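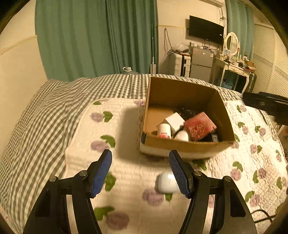 Home Tidying Bedrooms Kitchens About me
Search this blog Go

Clearing the bits and bobs drawer, one box at a time
Filed under: Tidying > Small jobs

I do my sorting on the bed. I know plenty of people swear by the kitchen table, but ours always has somebody's dinner on it, and a bed gives you loads of room to spread out (and you have to finish before you can go to sleep!).

First, smooth a quilted pad or an old blanket over the bed so nothing small rolls into the covers. Then get yourself one open cardboard box, medium sized, flaps out of the way. I've tried fancy baskets and I always come back to cardboard.

Now work through the drawer:

1. Stand bottles up in a front corner, lids done up tight.
2. Little boxes go in next. Lean them if they won't sit flat – they really don't mind.
3. Tangly, shiny stuff goes along the back. Don't start unpicking it now or you'll be there till teatime.
4. Computer bits stay out on the bed until the end, then go back to the desk together.

I set the timer for 5 minutes a drawer and stop when it rings, even if I'm on a roll.

My friend Nisha Agarwal writes the room on the side of her box in felt tip, and I've pinched that idea. I did our bedroom on Saturday and the box is still by the door, waiting for me to decide about the tangle. Bathroom cupboard next, and I'm dreading the back of that one.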